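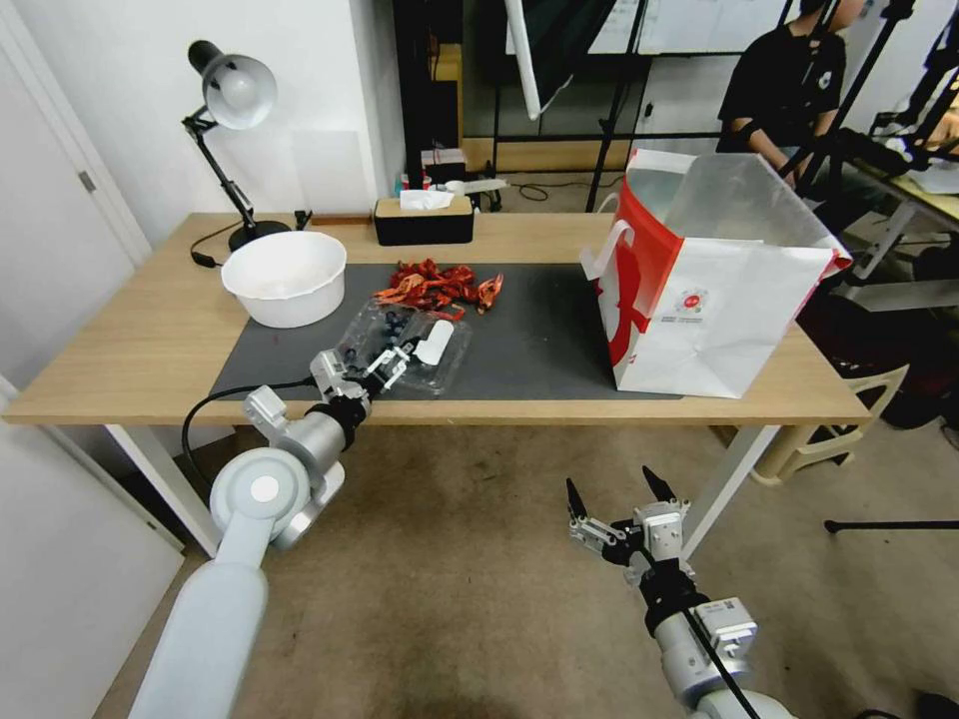 Pumley 2 review: planning and control software for two-armed robots

Reviewed by Hadiza Igwe, April 15, 2022

Pumley is a planning and control package for robots with two arms. It takes a list of tasks, works out which arm should do what, plans the paths and sends them to the motor controllers. Version 2 has a new planner, a new way of handling soft objects and a rewritten task editor. We have been using it for desk-clearing work, where a mixed lot of items has to be picked up and put into a bag or a bowl.

Setting up

Installation took most of a morning. The installer is fine, but the robot model has to be checked by hand, and Pumley will not start until every joint limit has been confirmed. Our file had one wrist limit the wrong way round, which the old version had accepted without a word. Version 2 refused it and named the joint, so that is a clear improvement.

Camera calibration is now done from inside the program. You move each gripper to 20 positions, and Pumley works out where the camera is. It does not tell you which positions were poor, only that the result as a whole is good or bad. Zuzana Šimko ran it twice before it passed and we still don't know what was different the second time.

Perception

Pumley comes with its own object finder, or you can plug in another. We tried both the built-in one and Holub, which we already had a licence for.

The built-in finder copes well with solid things that have a clear outline. A white bowl on a dark grey mat is about as easy as it gets. Clear plastic is harder. With a blister tray it tends to find the items inside the tray and miss the tray itself, so the suggested grasp lands on the contents. You can get round this by marking the tray as a container in the task editor and asking for an edge grasp. After that the left arm goes for the rim, and that is what we wanted.

A heap of lanyards is the hardest thing we gave it. The straps are all one colour and cross each other everywhere, and the finder sees one large object. Pumley now has a "tangle" setting that treats the heap as a single soft lump and looks for a high point to pinch. It is a sensible idea. It will not pick out one lanyard from the rest, and the manual says so. Holub did slightly better at finding single straps but was a good deal slower.

Planning

The planner is the reason to upgrade. In the old version both arms were planned together even when only one had anything to do, and the waiting was tiresome. Now the idle arm is given a holding position and left out of the sum until it is needed. In our log of 43 planned moves, 2 failed, both of them reaches over the top of a tall bag with its handles standing up. The planner treats the handles as solid. You can tell it to ignore them, but then it ignores the rim too.

The holding position is set well out from the desk by default — further than I would like, as the arm then has a long way to come back. It can be changed in the settings file, though not in the editor.

Control

Movement is smooth and the stop command works promptly. Grip force can be set for each object, and you will want to do this for thin plastic. The default is meant for boxes and is too firm. There are no ready-made values for common materials. Ľubica Kuruc has started a list of ours, which we load at the start of each job.

Task editor and logs

The editor is plain and quick. Steps can be dragged into order, copied and switched off one at a time. Undo only goes back one step. Logs are saved as ordinary text, and can be played back in the viewer with the planned path and the measured path drawn together. I used this more than anything else in the package.

Support

I wrote to support with two questions. One was answered the next day. The other, about the bag handles, got a reply saying that a fix is planned for December.

Good points
Much less waiting for plans
Checks the robot model properly
Log playback

Bad points
Calibration gives no detail when it fails
Weak on clear plastic unless you mark it by hand
Only one level of undo

Worth buying if you already use the first version. If you are starting fresh and mostly handle cloth or cord, try the trial copy on your own objects first.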